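Stuck bricks and where to start with a secondhand tub
Posted in Toys & Hobbies

HusthamMom
I just picked up a secondhand tub of building bricks for my kids and I'm so excited to get going! Two problems, though. A lot of them are stuck together in thin flat pairs and my fingernails are taking a beating. Also they're kind of grimy. Can they go in the dishwasher, or will I wreck them? There must be 200 pieces in here and I'd love to have them ready by December.

Wilmer Cabrera
Oh, you're in for a great time! Skip the dishwasher – the heat can warp them. Put them in a mesh bag, swish them in warm soapy water (I keep mine under 100 °F) and spread them on a towel overnight. Anything with a sticker or a motor stays out of the bath.

For thin plates, press a bigger brick onto the top one and another onto the bottom one, then rock them apart. Works almost every time! And get a big baseplate if you don't have one. Kids build so much more when there's a place to start.
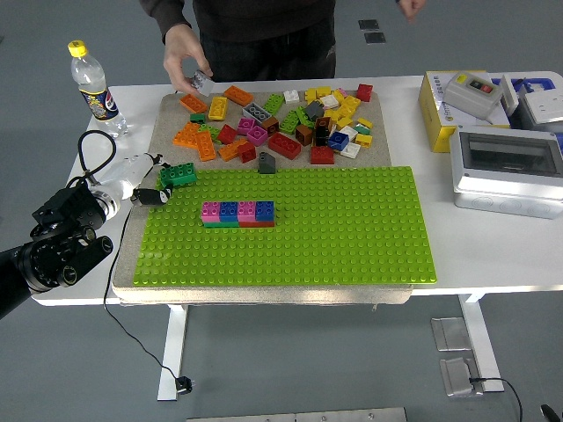 caldeira_dad agrees about the baseplate but says to wash that separately, flat in the bathtub, and never lean it on a radiator to dry. His has had a wave in it ever since.

Resten16
just use your teeth lol

HusthamMom
Not using my teeth! But the rocking trick worked on the first pair I tried – thank you both so much. Bath is running now.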